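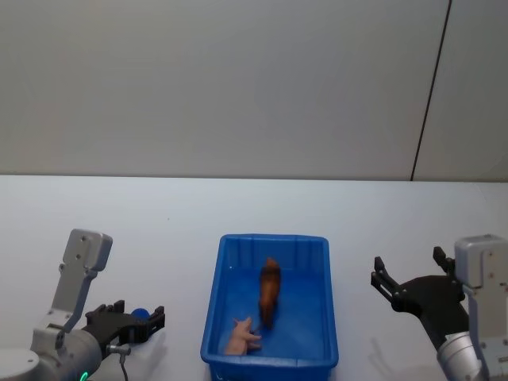 **When will the Grestetti reading room open to families again?**

In September, with 14 places a session in place of 36.

# Progress report to the Khosravi Fund, 2020-08-09

Prepared by Svenja Mayrhofer, Siltudico Family Learning

## Work since June

The grant pays for weekly story sessions for under-fives and their parents. The Grestetti room has been shut to the public since March, so we moved the sessions to the telephone and the post. Each family on the list gets a picture book and a sheet of songs. A member of staff rings a few days later to talk through the book. Parents have asked for longer calls than we planned, and we now allow half an hour.

We used the closure to repaint the room and replace the carpet by the door. The old carpet had lifted at the join and the landlord agreed to split the bill.

## Spending

Printing and postage are over budget. Room hire and refreshments are well under, and we ask to move the unspent refreshments money across to postage. Staff costs are as forecast.

## Problems

- The Jimero booking system will not take a waiting list. We are keeping one on paper.
- Book deliveries ran 3 weeks late in June. The supplier has given us a credit note.
- Four families have moved away and their places have been offered to others.

## Next steps

Staff will walk through the new entry and exit route before the end of the month. Letters to parents go out after that, with session times and a form for allergies. We still need your written agreement on the postage money before we order the autumn books.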